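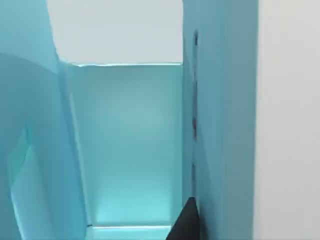
Chapter 11
Grasping in Simulation: The Rarkbridge Project

This chapter follows a student team through one term of work on a simulated tabletop. The task is to pick up a cup by its rim and release it at a commanded pose. Before starting, the reader should be able to write a joint trajectory and convert between tool and base coordinates (Chapter 2).

11.1 Choosing a grasp

A rim grasp places one finger inside the cup and one outside. It needs little clearance at the sides - an advantage when a second object stands close by - but it tolerates only a small error in height. Each team logs 200 trials per grasp type and reports failures by cause.

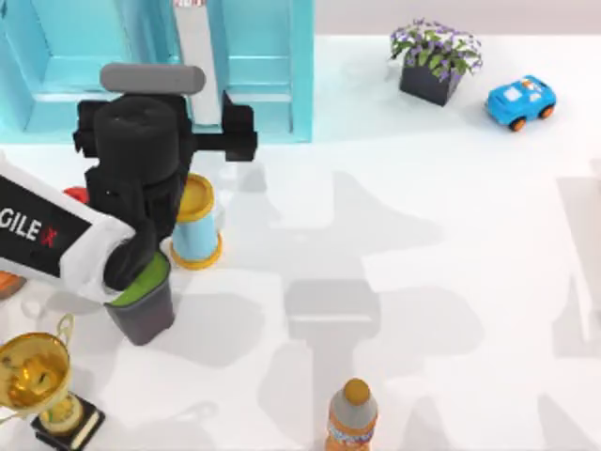 Nisreen Fakhoury objected in her project log that a single success rate hides too much: "A cup released two centimeters off target and a cup never lifted are both scored as zero." Her team scored approach, closure, lift and release separately. Section 11.2 adopts that scheme.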